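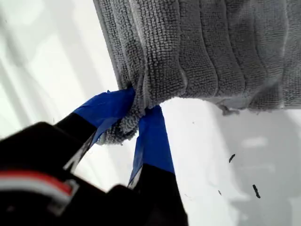
Drying Time of Dish Towels in Shared Student Kitchens

Project report, Household Science II
Warkham, Oct 6, 2018

1. Background

Most students in the Warkham residence halls share a kitchen with people they did not choose to live with. One common complaint is the smell of the dish towels. A towel that stays damp for most of the day starts to smell, and then people stop using it or wash it more often than they need to. We wanted to know which kind of towel dries fastest in a normal kitchen, and how much the way it is hung matters.

We compared three fabrics: flat-woven cotton, cotton terry, and microfiber with a looped pile. All the towels were bought in June from the Stostel store near campus and washed twice before testing without fabric softener.

2. Method

Each towel was soaked in tap water for ten minutes, spun in the machine at 1000 rpm, and weighed. It was then hung in one of three ways:

Flat over a rail, folded once
From a single hook by one corner
Over the edge of the counter

We weighed each towel every half hour on a kitchen scale until it was within two grams of its dry weight. The kitchen window was kept closed and the heating was left at the same setting. Each combination was run three times and the results were averaged.

The tests were done in the second-floor kitchen of Erkport Hall. We had planned to use the Štěpánek building as well, but its kitchen was being repainted.

3. Results

Flat-woven cotton on the rail was the fastest, at 166 minutes. Microfiber on the rail was close behind. Cotton terry was the slowest fabric in every position, and over the counter edge it took 592 minutes, or nearly ten hours.

The counter edge was the worst place for all three fabrics. The side lying against the counter got almost no air, and in several runs we found a damp patch there when the rest of the towel felt dry. The hook was better, but the towels bunched up near the top — that part was always the last to dry.

We also asked residents to fill in a short form about their towel habits. We sent it to 695 students and got fewer answers than we hoped for. Most who answered said they leave the towel on the counter or over the oven handle. Very few had a rail.

4. Problems

The scale only reads to the nearest gram, so the end point of each run is not exact. We also lost one full run of the terry towel when another resident used it to wipe up a spill. We repeated that run the next day.

We did not measure humidity. The kitchen is used for cooking in the evening, and the later runs may have been slower for that reason.

5. Recommendations

A simple rail on the wall would help more than changing the towels. The space beside the sink in Erkport Hall is wide enough for two rails. If residents buy new towels, flat-woven cotton or microfiber would be a better choice than terry. Towels should be spread out to their full width when hung.

A full table of weights is in Appendix A, and the resident form is in Appendix B.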